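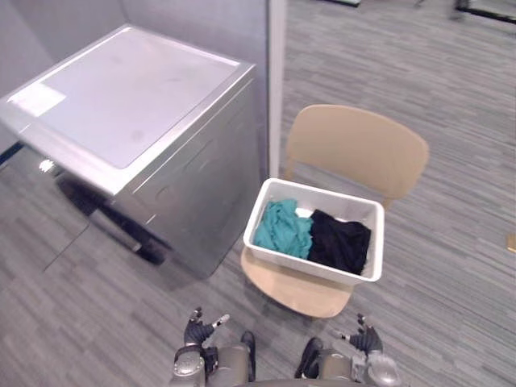 The laundry station at Elanero: washer, chair, bin, and the robot's two hands at the ready.

Elanero open afternoon, Drutside, November

I went to Drutside because the invitation said "a full and frank look at household robot safety," and I wanted to see how frank. I have been on enough of these tours to know the usual order. Coffee, a film with piano music, a demo that works, a second demo that is "resting today," and a bag with a pen in it. Elanero skipped the film, to its credit. The pen was fine.

The company has the ground floor of a former carpet showroom, and it still feels like one. Gray streaky carpet everywhere, pale partition walls, and little home corners set up behind them. Ours was the laundry corner, with a front-loading washer, silver with a round dark door, and a pale chair next to it. On the chair was a white plastic bin holding a teal cloth and a black one. The robot, which they call Sammont, stood at the chair with its hands out in front of it.

Our guide was Myrto Liapis, who runs the test program. She told us right away that Sammont had a fault in this corner last spring and that the afternoon was going to be about the fault. I sat up a bit at that. Companies do like talking about failure once they have a fix to sell you, so I kept my pencil out.

What happened last spring

The job was a plain one: lift the clothes out of the bin and put them in the washer. According to Liapis, the robot took hold of the top cloth with its right hand and found that it was tangled with the one under it. The arm felt more weight than it expected and pulled harder. The bin came along with the cloth, slid off the seat, and hit a technician on the shin. She had been standing inside the taped line, which she was allowed to do at the time. She had a bruise and went home early.

The arm did not stop when the bin fell. It went on pulling for 3 seconds, until someone pressed the button. Three seconds sounds short when you read it on a slide. Try pulling a dog's leash as hard as you can and counting it out.

I asked why it kept going. Liapis said the force limit was set for the arm alone, and the arm never reached it. The bin was light and moved too easily. So the robot was, by its own rules, doing nothing wrong the whole time. I thought that was the most useful thing said all day, and it got one line in the handout.

The camera problem

The second half of the fault was about seeing. Sammont has a camera at the head and a small one at each wrist. The head camera had a good view of the bin until the arms got in the way. After that the software leaned on the wrist camera, and the wrist camera was up against the laundry.

Thanasis Katsaros, the safety engineer, put a wrist view up on the wall screen and asked us to say where the black cloth ended and the teal one began. People shouted things out. A man near me was very sure and then changed his mind. 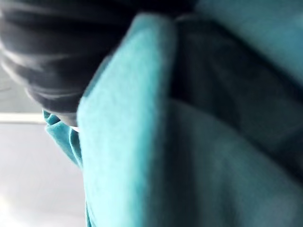 Wrist camera view at close range: teal cloth, blurred, with dark fabric at upper left.

I gave it a good try myself. There is a dark band running across the teal toward the right, and I could not tell you if it is a deep fold with a shadow in it or a strip of something else. Katsaros would not tell us either. He said the software had to give an answer to that kind of question many times a second, and last spring it always gave one, with no way to say "I don't know."

Fair enough. But then why was a machine with no way to say "I don't know" working next to a person's legs? I asked, in slightly nicer words. Katsaros said the corner had been rated low risk on the grounds that cloth is soft. He did look unhappy saying it. The rating form had a box for the object being handled and no box for the thing the object was sitting in, or for the chair under that.

The fix, and the numbers

There are three parts to the fix. The robot now watches the bin as well as the cloth, and if the bin shifts on the seat it lets go. It also has a "can't tell" state, where it opens the hand, backs off, and looks again from the head. And people stay behind the tape while the arms are powered, no exceptions, Liapis said, though I saw a young man in socks step over it to straighten the chair and step back again. He may have known the arms were off. I didn't, and there was no light or sign in the corner to tell me.

Elanero says it has done 1,024 runs with the new software. I asked how many were in this corner with tangled clothes, and the answer was 626. Of those, the robot went into "can't tell" and stayed there in 17, so a person had to come and sort it out. Liapis seemed proud of the 17. I think I agree with her, since a robot that gives up with its hand open is a robot I would stand near. I would still like to know who did the tangling. It was staff, she said, and by now staff must be pretty used to making the kind of tangle the robot can handle. My own laundry has a fitted sheet in it.

There was also talk of an outside check by Lazaridis, a small test shop in the next town. Lazaridis has looked at the stop button and the wiring. It has not looked at the grip software. The poster by the door said "independently tested" and left it there. I pointed this out to Liapis and she wrote it down. I will believe in the new poster when I see it.

The demo

We did get a demo, at half past three, after a wait. The hands went in on both sides of the bin, slowly. I had expected it to be louder. The right hand closed on the black cloth and lifted, some of the teal came up with it, and the whole thing stopped. The hand opened. Everything dropped back in the bin. It tried again and the same thing happened. On the next try it got the black cloth free and carried it over to the washer door, where it took so long lining up that a child behind me asked if it was broken.

I'd call that a pass for the fault they were showing us. As a way of doing laundry it was hopeless, and I say that as a person who leaves wet towels in the drum overnight.

What I could not get anyone to show me was the bin sliding. The new rule about letting go is the part that matters most for shins, and it was described to us and never done. I asked if someone could hook a string on the bin and give it a tug during a lift. Katsaros said they do that test in the back room and the insurer did not want it done with guests. Maybe so. The tape was right there, and we were all behind it.

Questions from the group

Someone asked if the chair was a good idea at all. Liapis said people really do put laundry on chairs, and a test bench bolted to the floor would have hidden the fault. I liked that answer.

Someone else asked if the button could be moved. It used to be on the far side of the partition. There are now two, one on each side, and we were each invited to press one. It has a good solid click.

A woman who works in home care asked what happens when the person in the house can't get behind a tape line, or can't get up. Liapis said Sammont is not being offered for homes yet. The woman said she hadn't asked that. It went quiet for a bit, and then Katsaros said they had no answer for it and would not sell one until they did. I have that in my notes word for word and I plan to hold on to it.

If you go

The next afternoon is in spring and you sign up at the front desk or by phone. Parking is behind the building, and the sign for it faces the wrong way. Wear closed shoes. Ask for the full fault report, not the handout - it runs to several pages and they keep copies in a drawer, but you do have to ask. Page two has the old rating form with the missing boxes, and I'd start there.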